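Print this page
E-mail this page

Tirnulen Folding Table
Listwood range — laundry and linen room furniture

The Tirnulen is a flat-topped work table for the sorting, folding and checking of clothing. It is intended for residential homes, schools, hostels and other premises where garments are handled in quantity before being returned to their owners. It is supplied by Listwood to institutional customers and may also be ordered by private households.

The top is finished on its upper face with a clear, hard-wearing lacquer. The natural grain remains visible, and customers should expect tone and figure to differ from one table to the next. Two tables ordered together will be taken from the same batch where stock allows, but an exact match cannot be promised.

Folding is easiest when the whole of a garment can be laid down and smoothed before the first fold is made. Hems and side seams should be brought into line by hand, and the cloth turned towards the person folding. A pale surface is of help when dark or mid-toned clothing is being checked for loose threads at the seams.
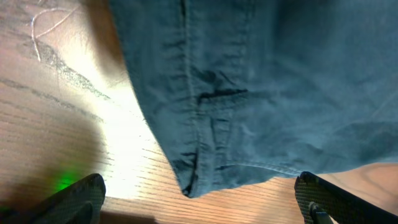

Can damp clothing be laid on the table?
Damp items should be dried in full before folding. The lacquer will withstand an occasional light contact with moisture, but water left standing on the surface may cause a pale ring which cannot always be removed.

Size and weight limits

The height of the working surface is 769 mm from the floor when the standard feet are fitted. Taller feet, known as the Kuo set, raise the surface by a further 100 mm and are recommended for staff who stand at the table for the greater part of a shift. The feet are sold in sets of four and must not be mixed with the standard pattern.

The evenly spread load must not exceed 164 kg. The table is not designed to be climbed upon, nor should it be used as a base for heavy pressing equipment. Where ironing is carried out in the same room, a separate board should be provided.

Arranging the work

Premises with a settled laundry routine will usually have their own order of work, and the table places no restriction upon it. For those setting up a new room, Listwood suggests that clothing waiting to be folded be kept to one side of the top and that only the garment in hand be brought to the middle. Similar colours are best taken together — dark blue items in particular are easily confused with one another, and name labels should be read before a pile is made up.

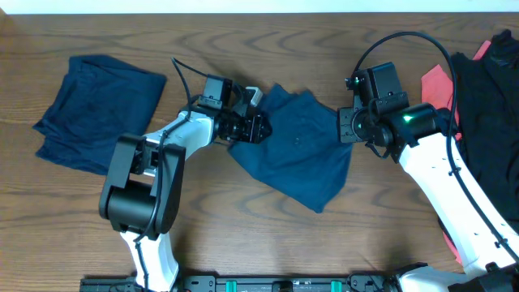 How many people can work at one table?
The table is suited to two people standing on opposite sides. Where more staff are on duty, a second table should be ordered and placed end to end with the first, using the Torkon joining plate.

The Torkon plate is fixed from beneath with the screws provided and leaves no raised edge on the working surface. It may be removed again without damage to either table. Customers joining tables on an uneven floor should adjust the feet first and fit the plate last.

Shirts and other buttoned garments

Buttons should be fastened at the collar and at the middle of the front before folding. Metal buttons, buckles and zip pulls may mark the lacquer if dragged, and garments carrying them should be lifted and set down. Sleeves are folded to the back, and the body is then brought up in halves or thirds according to the depth of the shelf.
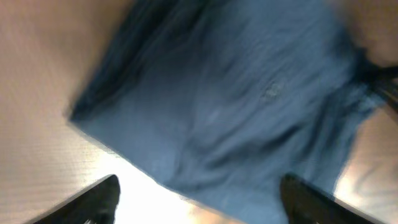
Blue cloth on the table top, with creases still to be smoothed.

Care of the surface

The top should be wiped at the end of each working day with a soft, slightly damp cloth and dried at once. Lint and stray fibres collect quickly where cotton is folded and are best removed with a dry cloth before any moisture is applied. Wax polish, bleach and scouring powders must not be used. Small scratches may be treated with the Listwood repair stick, available separately in light and medium tones.
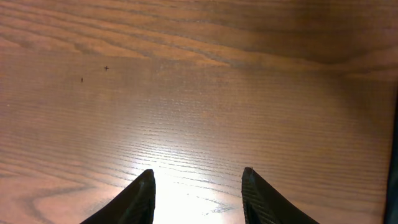 Wood grain on the table top, under bright reflected light.

Tables placed near a window or beneath a strong lamp will darken a little with time. Covering part of the top for long periods should be avoided, as the covered area may remain lighter than the rest.

Ordering and delivery

The table is delivered flat, with fixings and a printed assembly sheet. Assembly requires 2 persons. Orders from institutions should quote the purchase reference and state whether the Kuo feet or the Torkon plate are required — neither is included as standard. Orders for delivery during the school summer closure should be received by the end of June.

Last updated: 24/01/2021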